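Workshop notebook, Marar Room
9/2/24
Entry by: Meenakshi Sundaram
Copied to: Mohandas Rao, Aishwarya Salian

Review of the play food stock was resumed this morning. Carton 19 was opened and its contents wiped with a damp cloth and mild soap. The older fruit has kept its colour well. Two pieces with split seams were withdrawn and entered in the repair book under 483.

Mr Rao asks that the place settings be kept to plain colours for the younger groups. Patterned plates are to go back to the Drallska shelf until further notice. I have no objection, although the patterned ones are sturdier. 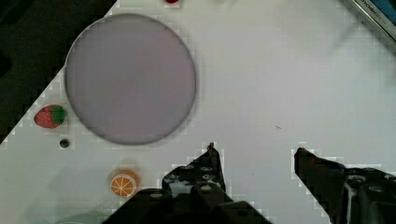
Table layout remains unsettled. Ms Salian favours fruit served on the plate at the start of a session; my preference is to leave the plate bare, as with the lavender-grey one, and set the strawberry and the orange slice on the white tabletop beside it, so that the serving is left to the child. The strawberry is small and should not lie so near the table edge. Both layouts to be tried in February before the sheet is revised.

Outstanding: labels for carton 19; reply to Elberg regarding order 208; return of the borrowed tea towels.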